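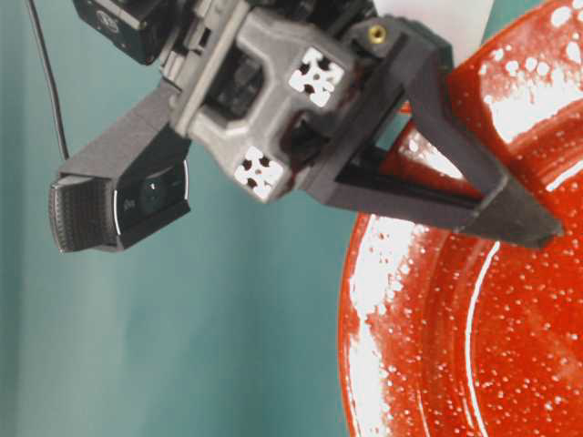
Imani Kasprzak wrote under my last post that she loves the look of big glossy plates but gave hers away, because every fork left a gray line and every drop of water left a ring. Was there any way to keep them nice, she wanted to know, short of hanging them on a wall?

Yes! Imani, I wish I'd caught you before the giveaway. I have a whole stack of red ones and I use them constantly (pasta, birthday cake, a roast chicken once, which was a mistake for the carving but looked wonderful). So this is how I do mine.

First, scrape. I use the edge of a silicone spatula and get everything off before the plate goes near the sink. Dried rice is sneaky, it hangs on just inside the rim where you don't see it on a bright color.

Next, fill a dishpan with warm water and a small squirt of dish soap. Lay a folded towel in the bottom if your sink is hard like mine. One plate at a time, please -- two big plates in a dishpan will knock rims, and the rim is where the chips start. Let it sit 5 minutes if there was sauce on it, then go over it with a soft sponge. Front, rim, back, and don't skip the foot underneath, because whatever grease is there ends up on the face of the next plate in the stack.

Now the gray lines. On glazed ceramic those are usually bits of metal from your cutlery sitting on top of the glaze, and a lot of the time they'll come off. Mix baking soda and water to a paste, dab it on with a damp cloth and rub in small circles. Go easy and try it on the back first. If your plates are plastic or melamine, skip the paste and stick with soap.

Rinse with warm water, tilt the plate so it runs off in one sheet, and dry it right away. I know, I know, I'm a drip-rack person too with everything else. But the rings Imani hated are just minerals from water that dried there, and a flat-weave cotton towel takes care of them. Terry cloth leaves fuzz, and on red you'll see every speck. If you already have rings, wipe with a splash of white vinegar in water, rinse, dry again.

For storage I put a paper towel between plates. Felt circles are prettier, my friend Yanti Wibisono cuts hers from old craft felt, but paper towels are what's in my drawer. Keep the stack low enough that you can lift the top one off with both hands -- no sliding!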